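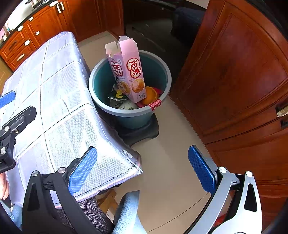
**Arbeitsgruppe Pegel & Abfluss, Flussverein Distura**

## 4 Den Pegellogger an der Entnahmestelle einrichten

So, ab hier wird es nass. Kapitel 3 (Batterien, SIM-Karte, Gehäuse) solltet ihr zu Hause am Tisch erledigt haben, am Ufer macht das keinen Spaß, ich habe es einmal im November mit klammen Fingern versucht und dabei zwei Schrauben im Fluss gelassen. Ich beschreibe alles am Beispiel der Station Dunton, weil ich die am besten kenne. An den anderen Stellen läuft es genauso, nur die Stationsnummern sind andere.

### 4.1 Bevor ihr losgeht

Ihr braucht den Logger (bei uns der Eteck mit Drucksonde), das Montagerohr, zwei Rohrschellen, einen 8er-Innensechskant, Kabelbinder, den Zollstock und das Stationsblatt. Wathose, wenn ihr eine habt. Und ladet das Handy voll, die App frisst Strom wie verrückt!

> **Achtung:** Niemals allein ins Wasser. Wenn das Wehr oberhalb abgibt, steigt der Pegel in wenigen Minuten, und zwar ohne Vorwarnung. Ruft vorher bei Eetu Lindqvist an, er hat den Abgabeplan und weiß, ob an dem Tag geleitet wird.

### 4.2 Sonde einhängen

1. Sucht die Messingmarke am Brückenpfeiler. In Dunton sitzt sie auf der stromabwärts gelegenen Seite, meistens unter Moos.
2. Schraubt das Montagerohr mit beiden Schellen senkrecht an die Halterung. Erst handfest, dann ausrichten, dann anziehen.
3. Führt die Sonde von oben ins Rohr ein, bis sie unten am Querstift aufliegt. Bitte nicht fallen lassen, die Membran ist empfindlich (und teuer).
4. Legt das Kabel in einer lockeren Schlaufe nach oben und fixiert es mit Kabelbindern. Im Kabel läuft ein dünner Belüftungsschlauch, der darf nirgends geknickt sein.
5. Messt mit dem Zollstock von der Messingmarke senkrecht bis zur Wasseroberfläche. Den Wert in Millimetern sofort ins Stationsblatt schreiben, mit Uhrzeit.

Mein Beispielwert für den Rest des Kapitels: 176 mm.

*Hinweis:* Bei Wellengang dreimal messen und den mittleren Wert nehmen. Kauko Kiiskinen schwört auf einen durchsichtigen Schlauch als Beruhigungsrohr, das klappt super, ist aber kein Muss.

### 4.3 Logger mit der App verbinden

1. Bluetooth am Handy einschalten und den Magneten kurz an die Markierung am Gehäuse halten. Die LED blinkt grün.
2. In der App „Neue Station“ wählen und die Stationsnummer eingeben. Dunton hat die 1629, ohne Punkt und ohne Leerzeichen.
3. Messintervall auf 15 Minuten stellen. Ich weiß, fünf Minuten klingt verlockend, aber dann ist die Batterie vor der Schneeschmelze leer.
4. Unter „Bezugshöhe“ die Höhe der Messingmarke aus dem Stationsblatt eintragen, unter „Abstich“ den eben gemessenen Wert, also hier 176.
5. Auf „Übernehmen“ tippen und warten, bis die LED zweimal lang leuchtet. Kommt stattdessen rotes Dauerblinken, weiter mit 4.5.

> **Achtung:** Der Abstich wird als positive Zahl eingegeben. Mit Minuszeichen rechnet der Logger klaglos weiter und wir haben einen Monat lang Unsinn in der Kurve. Ist mir passiert, ist Eetu passiert, passiert euch hoffentlich nicht.

### 4.4 Alarmschwelle für die Entnahme

Das ist der Teil, um den es uns eigentlich geht. Sobald der Abfluss unterhalb der Ableitung zu niedrig wird, soll der Logger sich melden.

1. Menü „Schwellen“ öffnen, „Unterschreitung“ anwählen.
2. Abfluss auf 2.000 Liter pro Sekunde setzen. Die App rechnet das über die Abflusskurve in einen Wasserstand um, die Kurve muss also vorher geladen sein (Kapitel 2).
3. Als Empfänger die Sammeladresse der Arbeitsgruppe eintragen, bitte keine privaten Nummern.
4. Mit „Testmeldung“ prüfen, ob etwas ankommt. Geduld, im Tal ist das Netz mies.

An der Jääskeläinen-Furt gibt es noch keine Abflusskurve. Dort Schritt 2 überspringen und nur den Wasserstand aufzeichnen.

### 4.5 Wenn es klemmt

- **Rot blinkend nach „Übernehmen“:** Fast immer die Stationsnummer. Noch mal eintippen.
- **Wasserstand springt:** Knick im Kabel oder Luft unter der Sonde. Sonde langsam herausziehen und neu einsetzen.
- **App findet den Logger nicht:** Magnet noch mal dranhalten, länger als beim ersten Mal, und das Handy näher ans Gehäuse.
- **Gar keine LED:** Batterie. Zurück zu Kapitel 3, tut mir leid.

Das ausgefüllte Stationsblatt fotografiert ihr und legt es in den Ordner der Station. Das Original bleibt in der Mappe, auch wenn es wellig geworden ist.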